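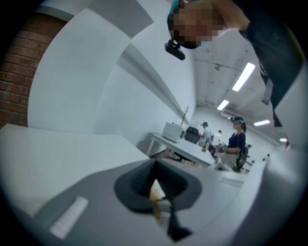
Peixoto
Controls software, Stanano integration group
18th September

Gripper pose jumps when the operator leans over the tool

Our group records manipulation episodes with a hand-held gripper and a wide-angle camera mounted on it. Pose is estimated offline with the Cleltby tracker, version 6, and then passed to the Urnulden planner for replay. In the most recent batch of 189 episodes, nearly 30 were rejected by the planner because the estimated position moved abruptly between consecutive images. The rejections are concentrated in passages where the operator's head and clothing come close to the lens and the ceiling lights are also in view. The camera runs at 60 images per second and calibration was repeated in April. We would be grateful for advice on whether this should be corrected in the tracker or filtered afterward.

Shares: 6

3 comments

Stanano_tooling
We recommend correcting it in the tracker. Two matters should be reviewed. First, the static mask should cover the gripper body and the black rim of the fisheye image. Features detected on the housing move with the camera and will pull the estimate toward zero motion. Second, a person close to the lens requires a separate mask for each image. A static mask will not serve, as the operator's position changes. Please run person segmentation before feature extraction and discard any feature that falls inside the result. Brick joints and the edges of wall panels are generally suitable features and should be retained. Bright light fixtures may be kept if exposure is locked.

planner_desk
Raise the jump threshold in Urnulden. This resolved the matter for our site.

Cleltby user 30
The threshold change suggested in the previous reply is not advised for replay on a physical arm. The planner will accept the jump and attempt to follow it. If masking does not recover an episode, split it at the discontinuity and keep the longer portion. Please also confirm that the inertial data and the images share one clock. A fixed offset produces similar errors during fast wrist rotation, and masking will have no effect on it.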